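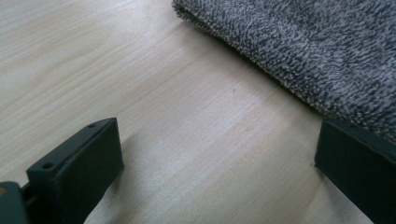

3.2 Surfaces and cloths

Household dusting is usually studied on flat furniture, where a single pass of a cloth covers most of the area. Small display objects take longer and are skipped more often. We therefore paired the two in one task. The surface was pale wood with a fine streaky grain, and the cloth was a gray looped towel in mixed dark and light fibers (Figure 2, left). A single dark speck on a surface of this kind is easy to see, and coders were told to record marks of that size separately from general dust. Dark marks in the grain were entered as "unclear" unless both coders agreed.

The items to be dusted came from the Garar list of shelf objects, which has 921 entries. We kept those with curved panels, narrow openings or glossy finishes.

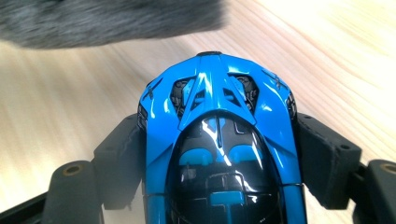
Toy vehicles made up the largest group we kept. In the May pilot at Furkwood, people wiped the top of a vehicle first and left the recesses for last, or did not reach them at all. Glossy parts were wiped again more often than matte ones. The Cevlow scale scores each item from 0 to 90, and recesses account for 10 of those points, so an item with dusty openings could still score well. We report the recess score on its own for this reason.
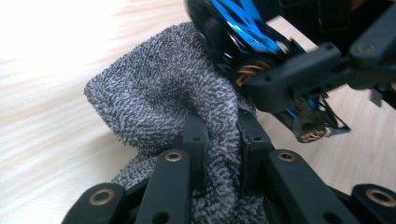
How the cloth was held also mattered. Coders marked each wipe as flat, folded or bunched, following the Kao scheme. The full set contains 3139 wipes. Wipes that changed from one hold to another were split at the change and coded as two. Laying the cloth aside ended a wipe, even if the same item was picked up again afterward.

Figure 2. Surface and cloth (left), toy car (center), bunched cloth (right).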